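Two-armed robot at Paltirora lab passes halfway mark in its lessons
24 May 2018

The team at Paltirora has now recorded 1263 examples of everyday table work for its two-armed robot, and the mood in the lab is very good indeed. The target is 2888 by the end of July, so there is plenty left to do – but the last 507 came in faster than any batch before them!

Each example is one short job from start to finish: pick up a small thing, turn it, pass it from one arm to the other, set it down. A person steers the arms through the whole job while the cameras and joint sensors record, and the learning system, named Drasico, then studies the recordings and tries to work out the moves for itself.
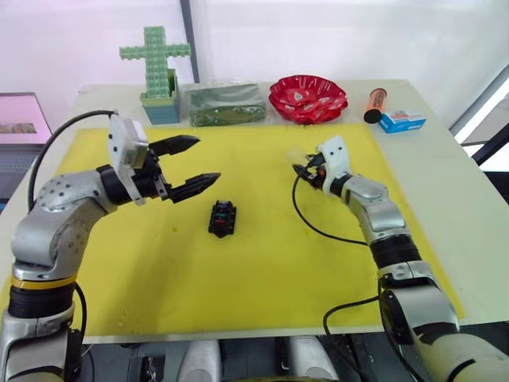 Variety matters a great deal at this stage. The crew swaps objects between sessions, mixing stiff shapes with soft packages and round things that like to roll, and they shift the starting spot a little every time. Clumsy attempts are kept too, as long as the job gets done in the end. A slow grab with a second try in it can teach the system how to recover.

"I thought I'd be bored by the second week, and I'm having a great time," said Rhydian Eynon, who steers the arms on most mornings. "You start to notice how much your own hands do without asking you."

Sessions are kept to 90 minutes, then someone else takes over the controls. The recordings go to partner group Agbayani, where each one is checked and labeled before training begins.

A first version of Drasico has already been trained on the early recordings. The next one is due in July, and the team plans to try it on objects it has never handled.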